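4. Objekterkennung einrichten: die Handkamera und der Planer

So, wenn ihr hier angekommen seid, läuft der Treiber und der Arm lässt sich über die Konsole bewegen. Jetzt bringen wir Ruangrit (unser Erkennungsmodul) dazu, mit Lurnlow zu reden, also mit dem Planer. Ich habe dafür beim ersten Mal einen ganzen Nachmittag gebraucht, mit dieser Anleitung geht es hoffentlich schneller!

4.1 Vorbereitung

1. Beendet alle alten Lurnlow-Prozesse. Ja, auch den im anderen Terminal.
2. Öffnet die Konfigurationsdatei und setzt den Kameramodus auf "hand".
3. Tragt als Port 1000 ein, falls da noch etwas anderes steht.
4. Startet zuerst Ruangrit, dann Lurnlow. Umgekehrt findet der Planer keinen Bilddatenstrom und wartet still vor sich hin, ganz ohne Fehlermeldung.

Hinweis: Die Kalibrierung aus Kapitel 3 muss gespeichert sein. Wer sie nur getestet hat, geht bitte noch mal zurück und drückt auf Übernehmen.

4.2 Blickpose anfahren

5. Wählt in der Posenliste "Küche_links" und fahrt sie mit reduzierter Geschwindigkeit an.
6. Wartet, bis das Livebild ruhig steht. Erst dann auf Erfassen klicken - sonst verschmieren die Kanten und ihr jagt Fehlern hinterher, die gar keine sind.
7. Vergleicht euer Bild mit meinem. Kochfeld und Spüle sollten beide zu sehen sein, dazu ein gutes Stück von der Fliesenwand. Der Topf darf links ruhig angeschnitten sein.

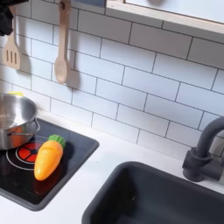 Abb. 4: Blickpose "Küche_links" mit Karotte auf dem Kochfeld

4.3 Klassen und Masken

8. Ladet die Klassenliste und aktiviert fürs Erste nur "Karotte" und "Topf". Pfannenwender und Löffel an der Wand kommen später dran, die brauchen eine eigene Greifstrategie.
9. Stellt die Erkennungsschwelle auf 77 Prozent. Frans Vermeulen schwört auf einen niedrigeren Wert, aber bei mir hat er dann im Spülbecken lauter Geistertöpfe gefunden.
10. Zieht eine Ausschlussmaske über den Kochfeldaufdruck. Die rote Kochstelle liegt direkt neben der Karotte, und die Segmentierung klebt beides gern zusammen.
11. Schaltet den Filter "Spiegelung" ein. Das schwarze Kochfeld glänzt, und unter der Karotte sitzt eine schwache orange Spiegelung. Der Topf ist auch so ein Kandidat (polierter Edelstahl, der alles Mögliche zurückwirft), also kontrolliert seine Kontur lieber von Hand.
12. Klickt dreimal hintereinander auf Erfassen. Springt die Greifachse der Karotte dabei hin und her, stimmt meistens die Maske aus Schritt 10 nicht.

Achtung: Den Wasserhahn unbedingt als Hindernis eintragen! Der hohe Bogen fehlt im Standardmodell der Szene, und Lurnlow plant sonst fröhlich mitten hindurch. Beim ersten echten Lauf bleibt eine Hand am Not-Halt.

4.4 Trockenlauf

13. Setzt in Lurnlow das Häkchen bei "Nur planen".
14. Wählt als Ziel "Karotte" und schaut euch die Bahn in der Vorschau an. Glenys Parsons lässt sie immer rückwärts abspielen, das habe ich inzwischen übernommen.
15. Passt alles, speichert ihr das Profil unter eigenem Namen. Das mitgelieferte wird beim nächsten Update überschrieben.

Weiter geht es in Kapitel 5 mit den Greifkräften.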